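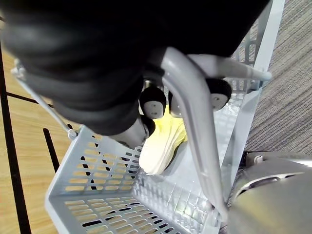
My closet war started on a Wednesday, over sneakers. I own too many of them, my husband Danish Siddiqui says, and he says it while stepping over a pair of boots that has been his since college. So I'm not taking notes from him!

What I did take was a plastic shopping basket. You know the kind, slotted sides, one big handle, the thing you swing around the market while pretending you only came for milk. I picked up mine at Waltum, the closing-down shop on Ferrand Street, and paid 90 cents for it. Best money I've spent since May.

I'd tried the pretty stuff first. There was a canvas bin that sagged in the middle and a lidded box that held on to every smell we ever gave it (gym shoes, in a closed box, in summer – I can't believe I did that). With the basket, air gets in through the slots and sand falls out of them, so now I carry it to the back steps, give it a good shake and bring it in again. One hand, done.

The rules in our house are pretty loose. Whatever gets kicked off by the door goes in, and on Sunday night it all goes back to the closet. Pale sneakers go on top, always, after a sad business with a muddy hiking boot and my favorite yellow pair. An old toothbrush and dish soap got most of that out. Most.

My friend Usman Lashari came over, looked at it and asked if I'd stolen it from a grocery store. Then he texted me from the parking lot to ask whether Waltum had any more. They did, in green, and he bought two. One is for shoes and the other is full of dog leashes, and he has one dog.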